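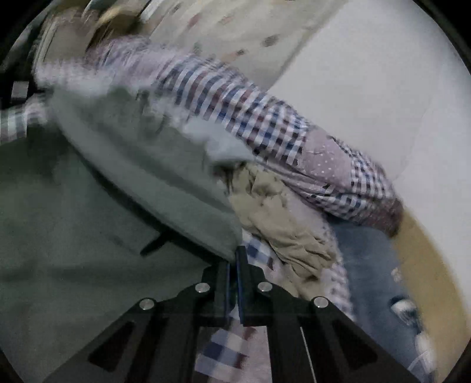

图/Viera Štefanec

先说结论：Vukine这台手持挂烫机,我用了一个冬天，不后悔，但也没有网上吹得那么神。

我这人最烦熨衣服。以前家里有块立式烫衣板，撑开的时候吱呀一声能把猫吓到柜子顶上去，收起来又总夹手，后来干脆塞到门后面再也没动过。衬衫皱就皱着穿，外面套件毛衣，谁看得见领子以下呀！结果去年换了工作，办公室暖气开得特别足，毛衣穿不住，这才开始老老实实研究挂烫机。

当时在两个牌子之间犹豫，一个是Utisora，一个就是Vukine。Utisora便宜不少，水箱也大，可是我在店里拿起来试了一下，灌满水以后手腕真的吃不消（我手小，力气也小，大家自己掂量）。Vukine的手柄细一点，重心靠后，举着烫完一件长外套胳膊还能抬得起来。最后花了400块，赶上活动还送了一只隔热手套。手套我嫌大，给我先生拿去端砂锅了。

说说出汽。说明书上写预热很快，我自己的感受是接好水、按下开关、去把衣架挂好，回来就差不多能用了。头几下一定要对着空处喷，不然容易吐水，我第一次没经验，一件浅灰的真丝衬衫前襟上留了一排水点，心疼得要命。后来发现还有个窍门，水别加到最高那条线，留一指的余量，吐水的毛病就少很多。

面料方面，棉麻混纺最听话，从上往下慢慢走一遍就平了。纯棉厚衬衫嘛，领口和袖口还是差点意思，得用另一只手把布绷紧，来回多走几趟。纯亚麻我劝你别抱希望，它就是要皱的。针织衫倒是意外地好用，机头悬着别贴上去，蒸一蒸，整件衣服都蓬起来了，跟新的一样！

床品我也试过，这才是我真正想吐槽的地方。 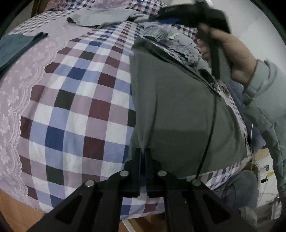
被套那么大一片，水箱里那点水根本撑不到头，中间得停下来加水，加完又要重新等它热。我烫一床双人被套加了3次水，烫到后半截，前半截早就让我自己蹭皱了。朋友Přemysl Mikuš听我抱怨完，说他家被套从来都是从洗衣机里拿出来趁潮抖平了晾，根本不烫。我照着做了两回，得，比挂烫机还管用，省电省力气。所以如果你买它主要是为了床单被套，真的可以把钱省下来。

再讲噪音。开着的时候嗡嗡的，隔着一道门听得见，但不至于吵醒人。我一般早上六点半起来烫当天要穿的，家里另一位照睡不误。

清洁稍微麻烦些。我们这边水硬，用到二月份的时候喷出来的汽里开始带白色小渣，落在黑裤子上特别明显。客服让我用柠檬酸泡，按说明兑好水灌进去，放一会儿再喷干净，连着做两遍就好了。现在我改用纯净水，到目前为止没再出过渣。对了，线有点短，插座离得远的话要配个排插，但要买功率够的，别随便抓一个就用。

配件里有一个毛刷头和一个防烫布套。毛刷头烫大衣很好，呢子料子顺着毛刷一遍，浮毛也带下来不少。布套我用过一次就收抽屉里了，套上以后汽明显弱，深色衣服我宁可翻过来从里面烫。

售后没什么可挑的。有一回开关按下去不回弹，寄过去修，来回大概173个小时，我闲着没事真算过，哈哈。修好以后一直正常。

适合谁呢？每天出门前只想对付一两件衣服的人，家里地方小、放不下烫衣板的人，可以买。要是一周攒一大筐一起烫，还是老老实实用带底座的大机器吧，手会感谢你的。我妈那台就是带底座的，用了好多年，烫裤线比我这个利索太多了，每次回去我都带两条西裤过去蹭她的用。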